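Clillix Border Crossings Wall Map, second edition

Folded or rolled, paper or laminated

I've been selling maps out of our little shop in Darbridge for long enough to know which ones come back. The ones that come back are the big glossy political maps where every frontier is the same thin grey line, as if you could stroll over any of them with a sandwich. You can't, and if you follow the news at all you'll know how often a story hangs on one road, one rail bridge or one customs post that's open this month and shut the next.

So that's what this map is for! It shows the land borders of Europe, the Caucasus and Central Asia, with 472 crossing points marked on it, road and rail, each with its own symbol. Open to everyone, open to locals only, freight only, closed: four colours, and I've checked them with a colour-blind customer who was kind enough to squint at the proofs for me. Disputed lines are dashed, and the notes down the side tell you who claims what. I've had emails from people who think the notes are too soft on one side, and emails about the same paragraph saying the opposite, so I'm leaving them as they are.

What you get

Flat size: 70 x 100 cm
Folded size: fits a coat pocket, if it's a decent coat
Paper: matt, 225 gsm for the rolled version, lighter for the folded one
Scale bar in kilometres and miles
Place names in English spelling with the local form underneath
Index booklet, stapled, with every crossing listed by country

The second edition has a lot more railway on it. The first one treated the railways as a bit of an afterthought (my fault, I like roads) and several of you wrote in to say that half the arguments over transit are about track. Quite right. Disused lines are now in as well, with the gauge given where we could find it, and the ferry routes across the Caspian have been redrawn.
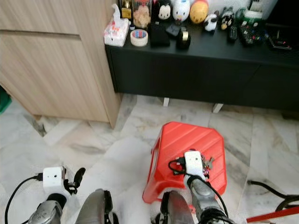
The laminated version takes dry-wipe pen, and that's the one I'd go for if you teach or run a discussion group. I keep one up at home and scribble on it when a summit is on. Don't use permanent marker, it will not come off, and please don't iron the folded one to get the creases out. Someone did.

Status of crossings is as of January. Things move, obviously, so there's a sheet of stick-on dots in the tube for making your own changes, and you can order another 2 sheets for the price of a stamp.

Rolled maps go out in a stiff Geddes tube, folded ones in a card envelope. We post on Monday and again later in the week if there's enough to make the trip worthwhile. If you're near Nirnwood you can collect from the market stall instead, just say so in the order notes.

Also in this range: Clillix Rivers and Pipelines, Clillix Sea Lanes (back in print soon)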